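Nidon Household Electricity Readings

Meter readings and short notes from 285 homes in Brarno, collected by Hrvoje Kolev and Mamta Singhal. Last updated August 12, 2024.

Contents
readings.csv – 1,686 rows, one per home per visit
homes.csv – floor area, heating type, number of residents
notes.txt – remarks typed in as the residents gave them

Readings are in kilowatt-hours. Blank cells mean the meter could not be reached. A zero is a real zero.

Known problems
In 14 homes the meter was replaced in July, so the count starts over. Use the meter_id column to split them. Floor area is missing for 40 homes.

Street names have been removed. Please do not try to match rows to addresses.

License
Free to use with credit to both authors. Send corrections to Mamta – include the home_id and the row number.

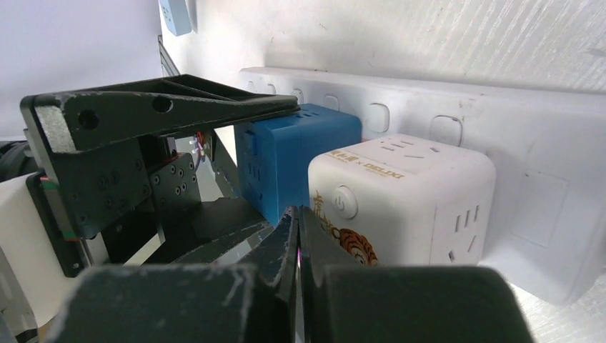
Corrections go into the next release and are listed in changes.txt.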